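**Wanted: people who doubt our gripper numbers**

Zundemero says its new arm controller halves missed grasps. Maybe. So far we at Trekedska have seen the results only from the people who built it, and only in simulation, in rooms like the ones below. 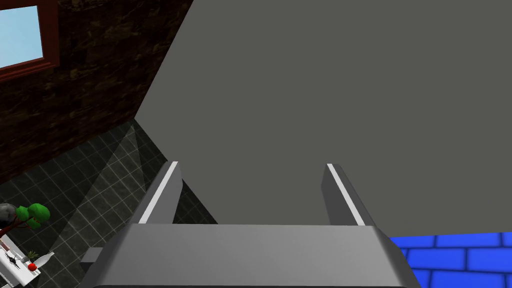
We want four testers to run the Zundemero and Koivisto controllers side by side, same parallel gripper, same rooms, 500 grasp attempts each. You log every miss, including the dull ones. If the two come out even – our guess – we publish that.

You should be able to read a log file and say no to a vendor. A robotics degree is fine but won't get you picked. People who have worked for either company need not apply.

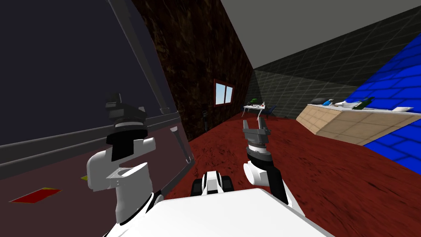

*Simulated test room, robot's own view over both arms, right gripper open.*

The work is remote, runs three weeks, and pays a flat fee of $182 per week. Yes, that's low. Send a page on a test result you didn't believe, and what you did next, to the Trekedska test desk by 22 Sep 2020.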